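Treltura Neighbourhood Pantry and Sewing Room
Second progress report to the Kiani Community Fund
Prepared by Leonie Mudgway, program coordinator

Where we are up to

I'm very happy to be writing this one! When we sent the first report we had a leaky storeroom, two donated sewing machines and a lot of hope. We are now open four mornings a week, the roof is sound, and the mending table has a waiting list (a short one, and we're working on it).

In the period to the end of October we gave out 2,413 grocery parcels. The original target in our application was set before the cannery cut its night shift, so we passed it by late winter and kept going. The extra stock came mostly from the Cimo growers' co-op, who let us collect seconds straight from the packing shed. Their pumpkins alone kept the soup pot going through August.

Grocery parcels

We now have 106 households registered, up from the figure in the first report, and most of the new ones came by word of mouth. Families told us early on that they didn't want a pre-packed box with three tins of beetroot in it, so from June we changed to open shelves and let people choose. It has gone wonderfully. Much less comes back to us, and the morning feels more like a shop and a catch-up than a queue.

Choosing for themselves did slow things down in the first fortnight. We fixed that by opening half an hour earlier, at 8.30 am, and by moving the fridge goods to the end of the line so nobody stands about with thawing mince. School-age kids get a lunchbox bag on top of the household parcel. We tried making the bags all the same and the swapping on the footpath was something to see, so now they pick too.

Sewing room

The sewing room is the part of the program I get asked about most, and it has grown faster than I dared write in the budget. Your grant paid for an overlocker, a decent cutting table and the rewiring that let us run everything at once without tripping the switch in the kitchen.

Almost 36 people have done the beginners' course, which runs over five mornings. They start with a drawstring bag, move on to hems and zips, and finish with something of their own. We've had school uniforms taken in and let out, a set of caravan curtains, and a christening gown recut from a wedding dress, which had the whole room in tears. Eleven of the course finishers now take in paid alterations from home, and two of them share a stall at the Lollix market on the first weekend of the month.

Mending by drop-off is busier still. Zips are the most common job by a mile, then knees, then bag straps. We ask for a gold coin if people can manage it and nothing if they can't.

Donated goods

Sorting has taken up more hours than we planned. Food is checked for dates and dents and goes straight to the shelves. Everything else lands in the mixed tubs, where packets, padding, straps and fabric pieces all need to be pulled apart before they are any use to anyone. We've put a second sorting morning on the roster and asked donors to bag food separately, and the tubs are already going down quicker.
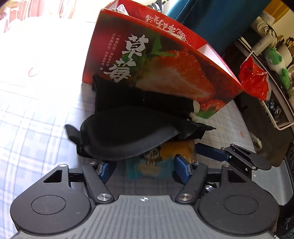 Spending to date

We are on budget overall. Electrical work cost more than quoted once the old switchboard was opened up, and the overlocker cost less because we bought an ex-display model. One covered the other, with a little left for thread and needles. Fuel for the co-op pick-ups is running over, and we'd like to talk to you about moving part of the printing line across to cover it. We've hardly printed a thing.

Next six months

We want to start an evening sewing group for people who work days, beginning at 6 pm so parents can get home from pick-up first. The room is available and we have a tutor keen to take it on. The other job is a second fridge. The one we have is full by 9 am on delivery mornings, and the co-op has offered us dairy as soon as we can keep it cold.

Please come and visit before the end of the grant. Mornings are best, and bring anything with a broken zip.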